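Enau library to drop late fines in June

ENAU - The public library will stop charging fines on overdue books starting in June, ending a policy that has been in place since the building opened. The change covers all books, magazines and audiobooks. Fees for lost or badly damaged items will stay.

Library director Czesław Borkowska told the town council that fines brought in $756 last year, less than the cost of printing and mailing the overdue notices. "We were paying more in stamps than we were getting back," Borkowska said.

According to the library's figures, almost 900 cardholders are now blocked from borrowing over unpaid balances. Most owe less than $10. Their accounts will be cleared when the new policy takes effect, and they will not need to come in or fill out a form.

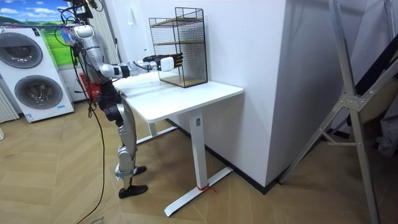

What changes for borrowers

Loan periods will stay the same: three weeks for books and one week for new releases. Items will renew automatically up to two times unless another reader has placed a hold. A book that is 30 days late will be marked as lost and the borrower billed for a replacement. The bill goes away if the book comes back in good shape.

Laptops and museum passes are not part of the change. Those will still carry a fee of $2 a day when late, and borrowers must be 18 or older to check them out.

The council approved the plan 5-1. Ryszard Tokarz, who voted no, said he was worried that popular titles would sit in people's homes for months. He asked for a report on return rates before next year's budget is drawn up, and the library agreed to provide one.

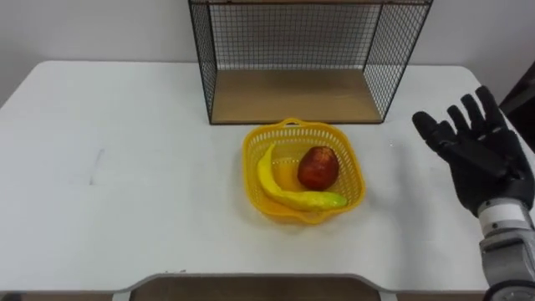 Man-lok Siu, who runs the children's section, said families with several young readers had been hit hardest by the old rules. Of the blocked cards, 86 belong to children under 12. Some parents had stopped signing their kids up for the summer reading program, she said, and she hopes to see them back this year.

Sign-up for the program opens the same week the fines end. Readers who finish the list will get a paperback of their choice, paid for by the Vurklow bookstore on Main Street.
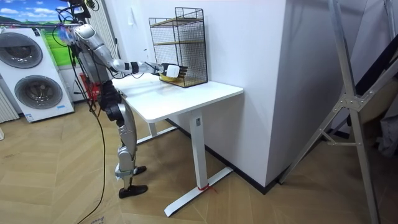 The library will also stay open until 8 p.m. on two evenings during the summer - the exact schedule is still being worked out with staff. Questions about an account can be taken to the front desk or left on the library's phone line.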